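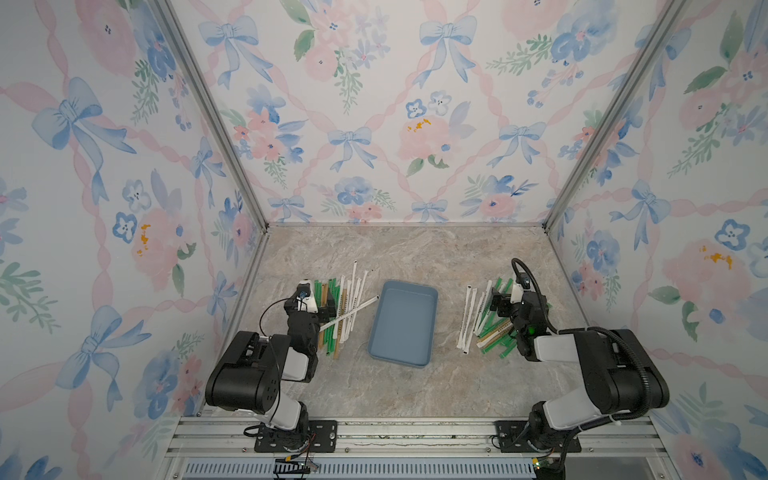 Flowery wallpaper in a tiny downstairs loo, will I regret it?

Jussara Falcão
7/4/25

Hello all, first post so be gentle! We've got a downstairs loo that's basically a cupboard with a window, and I've fallen in love with a big floral paper from Praltum. It's got a trellis sort of pattern with a repeat that goes on for ever. My sister says it'll feel like being shut in a chocolate box. My husband says paint it white and be done with it, but he says that about every room in the house.

I've papered once before, a chimney breast in our old flat, and it went all right apart from one bubble that I hung a picture over. What bothers me this time is the corners (none of them look straight, it's a 1930s semi) and what on earth to put on the floor. The old lino is coming up and I don't want plain white tiles because I'll be forever wiping them. Can you have a pattern on the floor as well, or is that when it all goes wrong? The paper is £28 a roll, so I don't want to be ripping it down by Christmas.

Also there's no radiator in there, in case that makes a difference.

Lindalva Peixoto

Do it!! Small rooms are the best place for a mad paper, you're only in there for a few minutes and visitors love it. I did ours in parrots and I've never once gone off it. Don't listen to your sister. Get an extra roll though, I ran out behind the cistern and had to use a bit from a different batch and it's a slightly different green. You can only see it if you kneel down.

Dalva Lopes

I've done four of these little rooms now, two of mine and two for family, so here goes, sorry if it's long.

Corners first. Never take a full width of paper round a corner, however tempting it is when you're tired. Measure from your last strip into the corner at the top, the middle and the bottom, take the biggest of those, add a bit, and cut the strip to that. Paste it, tuck it just round the corner, then hang the offcut on the next wall against a fresh plumb line so it laps over that little turn. You'll lose a sliver of the pattern and with a trellis that does show a bit, but a crooked trellis marching down the wall shows a lot more. Put your worst join behind the door. With a big repeat you also waste loads at the top of each strip, so work out your drops by the repeat and not just the height of the wall.

Now mixing patterns. I think you can get away with two if one is doing all the talking. Big flowers on the wall and something blotchy and pale on the floor is fine, because a blotchy floor has no lines to argue with the paper. A checked floor under a trellis would give me a headache, I'm afraid.
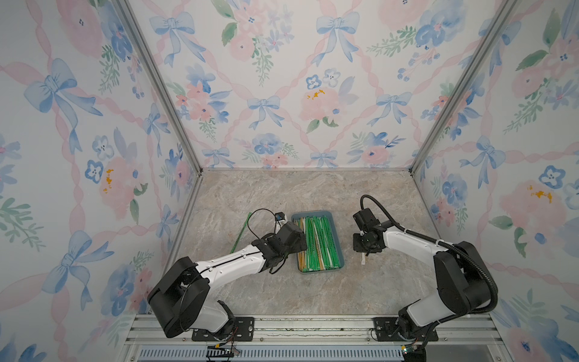 Pastel floral walls with a beige-grey marble pattern underfoot

As for no radiator, keep the door open when you can, and leave the paper a good while to dry before you go in and start shutting the window and the door. I use Zendwood ready-mixed paste for unheated rooms. It costs more than the powder but it grabs well, and you can still slide the strip about for a minute while you swear at it.

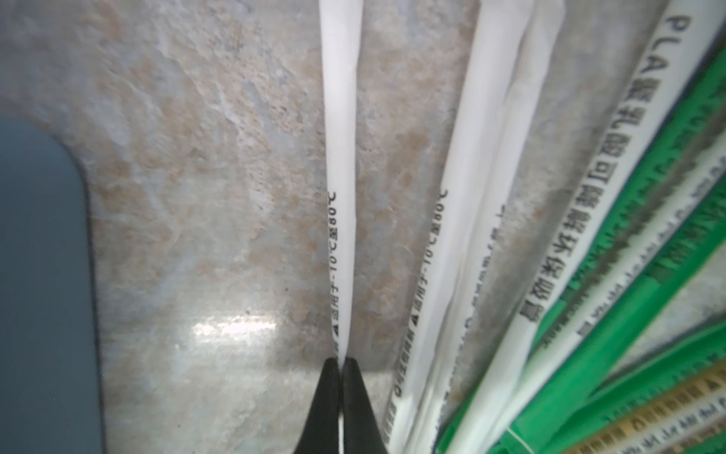 Jussara Falcão
Thank you Dalva, this is brilliant. Do I need to put lining paper up first, if the plaster is old but not actually crumbling?

Dalva Lopes
Only where it's rough or patched. Fill the dents, sand it, wipe the dust off, then brush on a coat of size and let it dry. If you do line it, hang the lining sideways so the joins don't land on top of each other.

Érica Marinho

I'd worry more about the floor than the walls. We had sheet vinyl put in ours, off the end of a roll from the Teixeira remnant shop, and it was £37 for the lot.
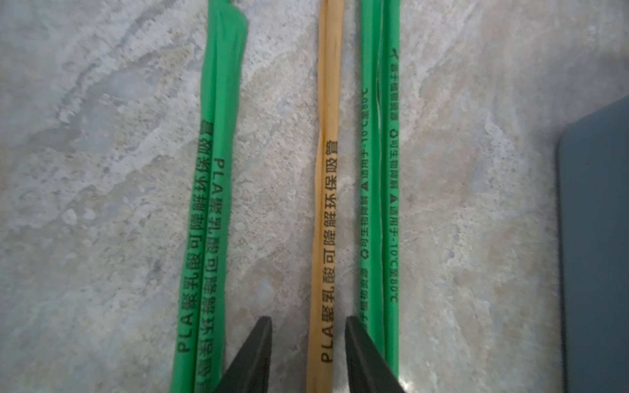 Vinyl is the easy choice for a loo if you're doing it yourselves. Make a template out of old newspaper taped together, get it snug round the pan, then lay that on the vinyl and cut a bit big. Pick a pattern that forgives you, too. A mottled marble, pale grey and off-white with a few faint beige streaks, hides a wonky cut far better than a tile print does. I'd check which way the veins go before cutting, though. They're mostly on the diagonal here, and if you turn an offcut round to fill in behind the door they'll run the wrong way. Ask me how I know. Oh, and take the door off before you start, ours caught on the new floor and we had to plane it.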